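June 2025
Posted by the night-shift laundry nerd

The robot stopped at 18 towels. We had loaded it with more than that, and the log said everything was fine, so for a good part of the afternoon I believed the log. This is a character flaw I have been meaning to work on.

For those just joining: I look after the Druna, a two-armed folding machine that lives in the linen room at the Tillman, a small hotel with marble in places where other hotels have paint. It learns from recordings of people folding things. We feed it those, it goes away and thinks, and it comes back slightly better at pillowcases.

The fault was simple to describe. The Druna would pick up a towel, find an edge, lose the edge, and then close its gripper very firmly on its own other gripper. It held hands with itself. Then the force limit tripped, as it should, and the arms went limp — as they should not, with a wet bath sheet hanging off them over a running conveyor. The bath sheet went into the rollers. The smell was remarkable.

I hit the stop button. The stop button worked. I mention this because it was the only part of the day that performed to spec.

First suspect: bathrobes

Our newest batch of training had robes in it. A robe is a towel that has been given sleeves out of spite. You get hold of one and there's a tube where you expected a flat bit, and even a person has to take a pinch and work out what they've got. 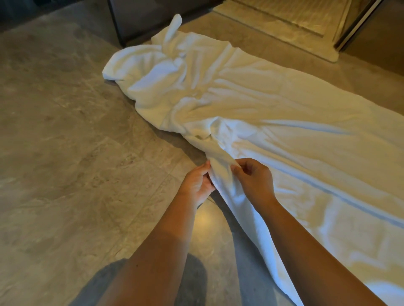
Second suspect: the label

The robes were innocent. I pulled them out of the set, retrained overnight, and the Druna held hands with itself on the 11th towel instead. So I had made it worse, at some cost in electricity.

Next I went through the grip log, all 1,748 lines of it. The log comes from a program called Cetitz, whose idea of an error message is the word "nominal" with a timestamp. Buried in the nominals were 14 grasps where the machine reported a fabric edge with no fabric under it. It was seeing a white line on a pale background and going for it with total confidence. Our conveyor cover is off-white. I picked the color. It looked clean in the catalog.

The training footage was shot in the bathrooms, white terry over light stone, plenty of shine. I watched hours of it with a sandwich.

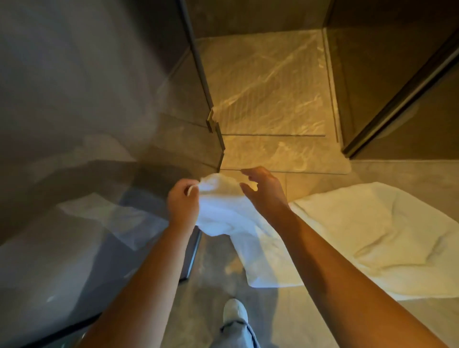

White towels, beige tile, a lot of glare.

People cope with that because fingers can feel when they've got hold of something. The Druna has a motor current reading and a guess. When the reading was low it trusted the guess, closed harder, and met its other hand coming the opposite way.

A good edge looks like the one below, lifted a little and held at both ends. I went back over the clips marking when each hand had a grip, and threw out anything where I couldn't tell. My eyes have not recovered. There's also a care label on the hem, which the Druna had at one point decided was a corner. I sympathize. It is sort of rectangular.

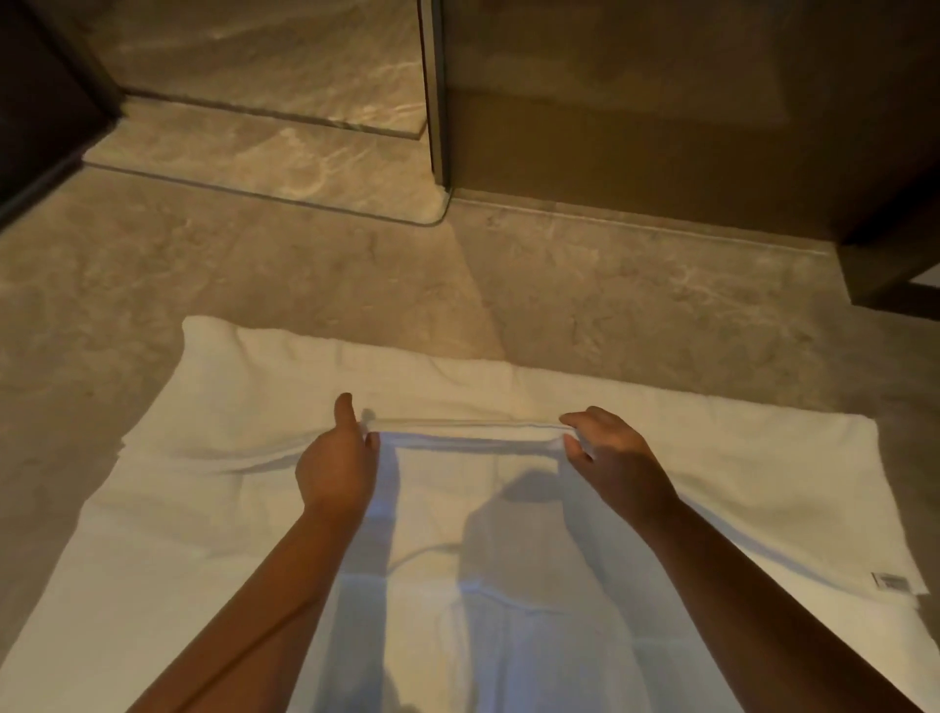

What I changed

The conveyor cover is now dark green, ordered from Fomotley, and it's ugly. The gripper has to feel resistance before it is allowed to squeeze. If both grippers come within a hand's width of each other with nothing between them, the arms pause and the light goes amber.

The bigger change is the one I should have made first. A force trip now stops the conveyor along with the arms. They used to be on separate circuits, and the manual has a diagram showing this quite clearly, on a page I had used to level the printer.

Limp arms are still on my list. Going slack is right if there's a person in the way and wrong if there's a wet sheet over moving rollers, and the machine can't yet tell which it's dealing with. For now the guard stays down whenever it runs, and loading happens with the belt off. It's slower. The rollers still smell when they warm up.

I'm putting the robes back in the training set in August. I owe them that.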